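# Two days at the Nirnlow studios, and a premiere with no chairs

My cousin asked me why I would go so far to see a place where films are made, when I can see the films at home on the sofa. I did not have a good answer before the trip. I have half of one now, so I write it down while I still remember the order of things.

The Nirnlow studios open their doors once a year, in April, and you have to ask for a place by letter or e-mail. I was given the morning group on 19 April 2024. The gate is small and easy to miss. I walked past it two times, and a man who was painting the fence had to call me back.

Our guide was Shewit Endale, who has worked in the editing department for many years and speaks very quickly. She began with the costume store, where 2,000 pieces hang on rails in a former grain warehouse. Everything is kept by decade and then by size, so a soldier's coat can hang beside a wedding dress. Each piece has a paper label with the title of the film and the name of the actor who wore it last. I found the grey raincoat from *The Ferry at Hadel*, which I have seen perhaps more than any other film, and it was much shorter than I believed. On the screen it seems to reach the ground.

After this we went to Stage 7. A crew was preparing the kitchen for the second part of *Javance*, and we were allowed to stand behind a rope for the time of one rehearsal. I must say that the first part did not convince me. It follows the novel page by page, as if the director was afraid of the readers, and in the last half hour the characters only explain to each other what we have already seen. But the rehearsal was different. An actress had to put down a telephone and sit. She did it again and again, and the director, sitting on a box close to her, asked only for small changes: slower, now look at the door, now do not look. There was no music and no costume, and I felt more than in the whole first film. I hope they keep it so simple, but the trailer for part one also promised things.

The sound department was the best hour of the day for me. They have a narrow room with a floor made of different squares — gravel, boards, stone, dry leaves — and a woman in socks showed us how she changes shoes for each character. She played us a walk from *Javance* first with the sound from the set and then with her own. The second one was more true, although it was made months later by another person.

Some things could be better. The group was too large for the sound room and those at the back saw only our necks. The shop sells posters, but no book about the studio's own history, and when I asked, the young man said that one was planned. Also the lunch was served at eleven, for a reason I did not understand.

In the evening there was a screening in the old Baptista cinema, ten minutes on foot down the hill. The hall has 209 seats according to the plate at the entrance, but they had been taken out for repair and we were given cushions. The film was *The Salt Road*, the first long work of Zinash Ayele. It tells about two sisters who drive their father's lorry across a dry country to sell it, and who slowly decide not to. The middle part is too long and there is a policeman who comes from another, more comic film. The older sister is excellent, though. In the scene at the petrol station she says almost nothing, and you understand that she has already counted the money and knows it is not enough.

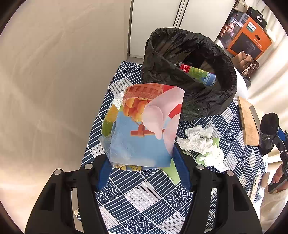
*A gripper holding a snack bag*

She came on the stage after the film and answered questions for a long time. Somebody asked why the sisters never eat at a table. She said that in her family the important talks were always in the car, and that she does not know how to write a dinner. Another person wanted to know if the ending was changed by the producers. She said yes, and that she was angry then and likes it now. I appreciated that she did not make it into a big story.

On the second day I returned alone to see the small exhibition of set models, which costs extra. There are fewer than the leaflet says, and the light is weak, but the model of the harbour from *The Ferry at Hadel* is there with all its little windows. I stayed in front of it until my bus.

For those who want to go: write early, ask for the morning group, and take a cushion if the Baptista still has no chairs. The path from the station is steep and not well marked after the bridge. Large bags have to stay at the gate.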